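Rule 16

The rulebook came in a ring binder, which I took as a bad sign. A binder means somebody wants to be able to swap pages out.

I had driven to Bralville from the coast with the heater stuck on high, and the woman at the front desk gave me the binder, a visitor badge and a cup of coffee, in that order. The cover said Ballska Two-Arm Handling Practice, and under that, in smaller type, Issue 2, Dec 26, 2018. I pictured the person who had sat down on the day after Christmas to finish Issue 2. I wondered what was wrong with Issue 1.

"Nothing was wrong with it," said the engineer who walked me back. "We just made it clearer."

"How many rules were in Issue 1?"

"Nine."

"And now?"

"Sixteen."

She was young and wore her safety glasses pushed up into her hair, and she had plainly been told to be nice to me. I work for the office in Bragança that puts its stamp on other people's rulebooks. People are always nice to us until the second afternoon.

Rules 1 through 15 were the usual thing. Keep your hands out while the arms have power. Keep cables clear of the joints. Check the finger bolts at the start of the shift and sign for it. Nothing on the table that isn't on the list for the task. I have read those rules in six or seven languages, and I have seen every one of them ignored by decent people who wanted to get home. I don't hold it against the rules.

Rule 16 was new. It said: Where both arms work on the same item or set of items, neither arm shall let go until the other has confirmed its hold, or until the item has been confirmed at rest.

I read it again in the hallway and then once more standing at the bench.

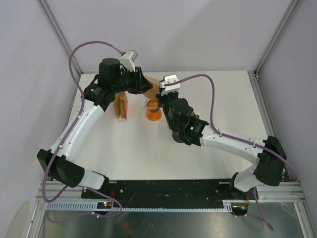
"Confirmed by what?" I said.

"By the arm."

"Which arm?"

"Whichever one is doing the holding."

"So it holds the thing, and then it says it's holding the thing."

She said there was more to it, and I'm sure there was. She brought up the log to show me. Astitz had run the coffee task 4,000 times since June. Fetch the paper filter, open it, seat it in the dripper, back off. Every run had a line for each rule and every line had a mark next to it, and at the bottom of the Rule 16 column was a total in green: 100 percent.

I don't like 100 percent. I once audited a bottling line where the cleaning sheet was perfect for an entire winter, and when I asked to see the brush they had to go and buy one. A real column has a hole in it somewhere. Somebody's kid gets sick, somebody's pen dies.

"You're going to say it's too good," the engineer said.

"I'm going to ask to watch."

We watched. I had the binder open on my knee and a pencil, and I made my own column for Rule 16 down the margin of the page, which you're not supposed to do with a controlled copy. The arms were quicker than I had expected and also duller. One of them did most of the work and the other kept hanging around near it, like a man at a barbecue who doesn't know whether to offer to turn the burgers. I wrote down what I saw. When the gripper with the filter opened, I tried to tell if the paper was at rest or only on its way there.

It's a hard thing to tell with paper. It has some spring left in the fold. It can sit in the mouth of a dripper looking settled, then ease open a little and ride up one side, and at what point in all that would you say it was at rest? I asked the engineer. She said they used half a second.

"Half a second of what?"

"Of no change in the picture."

"Whose picture?"

She pointed at the sensor above the fingers. I asked her what it could see from there.

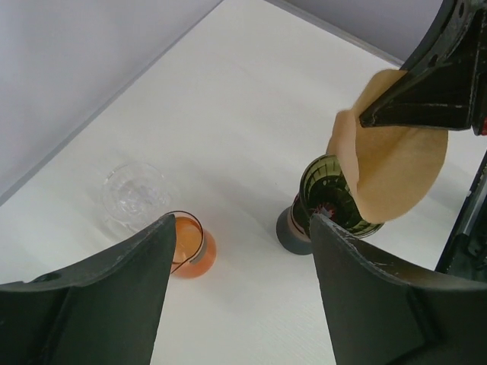

She pulled up a stool. I think up to then she had been hoping I would sign before lunch.

"You can see the filter fine," she said.

"I can see that there's a filter. Show me where it touches the glass."

She leaned in. She moved the view forward a little, then back, then forward. She chewed on the arm of her safety glasses. To her credit she took her time.

"You can't, from this side," she said. "You'd have to get it from the other arm."

"Does the other arm's picture go into the check?"

"No."

"Does the rule say it should?"

She took the binder from me and read Rule 16 aloud, slowly, with a pause at the comma. The rule didn't say. It said confirmed. It didn't say by whom, or from where, or what would count as a no. You could keep that rule every day for a year with a strip of tape over the lens, provided the tape didn't move for half a second.

I told her so, and she said that was unfair, and then she said she would like to try it. So we did try it. I won't put the result here, because it went into a report and the report belongs to Astitz. I'll only say that she went out afterward to make a phone call and left the door open.

The man who came back with her had written Rule 16. He had the tired, pleasant look of somebody who has sat through a lot of meetings about one sentence. He didn't argue. He told me how it had gone. The first draft had run most of a page, with views and angles and a table of times. Then the sales people said a customer would never read it, and the lawyers said that if you wrote down half a second somebody would sue you over three quarters. Another group wanted it to cover boxes and trays as well as filters. Each time it got shorter. What was left was something everyone in the room could agree with.

"It's a good rule," he said. "As an idea."

"I'm sure it is."

"People liked it."

"What happens if an arm can't confirm?"

He looked at the engineer and she looked at the log. In 4,000 runs it had not come up. The program had a place to go if it did, a stop and a light, but neither of them had seen that light come on outside of a test. He seemed to think this was a point in his favor. I had it down as the first item on my list.

We had lunch in a room with a vending machine. He asked me, in a friendly enough way, if I had ever passed a rulebook on the first visit. I said twice. He asked what those had been like and I said short. One was for a car wash.

In the afternoon I sat by myself and did my column over, this time looking in through the side of the booth with my cheek nearly against the post. I marked a yes when I could see paper against glass all the way down the side nearest me, and a question mark when I couldn't. The question marks were well ahead by the time the lights in the hallway started going off. None of them meant a thing had gone wrong. As far as I know every one of those filters would have made somebody a cup of coffee. I just couldn't have sworn to it, and the green total at the bottom of the screen was swearing to it on behalf of both arms.

The form from Bragança has three boxes for each rule: Met, Not Met, Not Observed. The third one gets used so little that the newer people think it's for when you ran out of time. I checked it for Rule 16. In the space for remarks I wrote, "Define confirm. Say which view. Show me a no."

The engineer read it over my shoulder and asked if the last part was a joke.

I said they could put one in on purpose if they had to. Crush a filter, set it crooked, hide it from the one lens and see what the log says. She got a pen and wrote that on the back of her hand, then asked if I needed my parking slip stamped. The man who had written the rule was already at the binder with the rings open, taking out the page.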